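## Manipulation group: relabeling the failures

The two-arm tabletop work at Kendthorpe finished its second round in June, and the write-up is now with the rest of the Rustgate project. Zohreh Arabzadeh ran the training side and Tae-yang Baek did most of the data collection. A short account follows for those who missed the group talk.

The question was what to do with bad demonstrations. When a person drives the arms by remote control, a fair share of the attempts go wrong. The gripper closes too early, or the object slips, or the operator picks up the wrong thing and has to put it back. Most groups delete these. Ours did too until this spring. In the first round, 53 of 373 recorded episodes were thrown out before training, and operators said that was the most annoying part of the job.

The new method keeps them. Each failed episode is cut at the point where things went wrong, and the part before the cut is kept under its original instruction. The part after the cut gets a new instruction that says what the arm did next, such as "put the lollipop back on the table." A second person checks the cut point. If the two people disagree by more than 8 video frames, they look at it together and settle on one.

The test table was set with candy and toy food. Thin sticks are hard for a parallel gripper, and wrapped candy tends to turn when a finger touches it, so the mix produces plenty of mistakes to learn from.

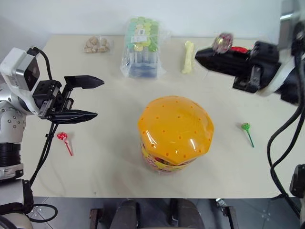

*Lollipop in the right gripper, with the hamburger jar at the center of the table. Kendthorpe bench.*

Two policies were trained on the same first-round recordings. One saw only the clean episodes. The other saw the clean episodes plus the relabeled pieces. Network, training time and camera setup were the same for both. Each policy then got the same set of starting layouts, and the person scoring the runs did not know which policy was driving.

On first grasps there was no real difference between the two. The gap showed up after a miss. The clean-only policy often repeated the same motion in the same spot until time ran out. The relabeled policy backed off, opened the gripper and came in again from a slightly different angle. Over the full test it completed 37 more runs than the clean-only policy, nearly all of them runs that included at least one missed grasp.

There are limits. Everything was done at one bench with one pair of arms. The relabeling is slow, and the checking step needs two people who know the task. The policy also picked up a bad habit from the data: it sometimes puts down an object it is holding perfectly well. Zohreh thinks this comes from the "put it back" pieces and plans to give them less weight in the next round.
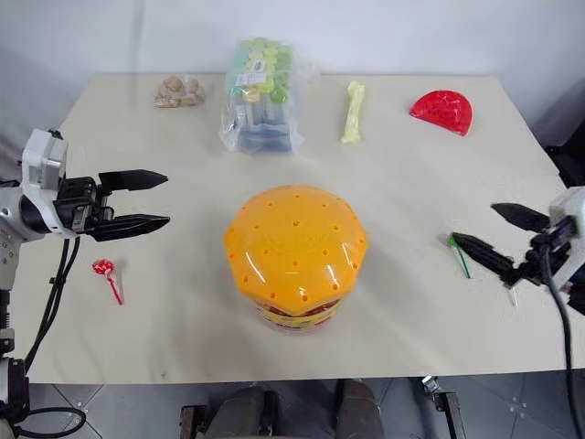
Gil-soo Tak asked at the talk whether the gain comes from the new instructions at all, or just from having more recordings of the arms near the objects. He would like to see a third policy trained on the same failed pieces with no relabeling, and said he wouldn't cite the result until that was done.

That run is now on the schedule. Si-eun Shim is preparing the data and will use the existing cut points, so the only change will be the text of the instructions. The cut-and-check tool is in the shared Morin folder along with a one-page guide. Anyone who wants to try it on their own recordings should write to Tae-yang first, as the file format is going to change once more before the next round.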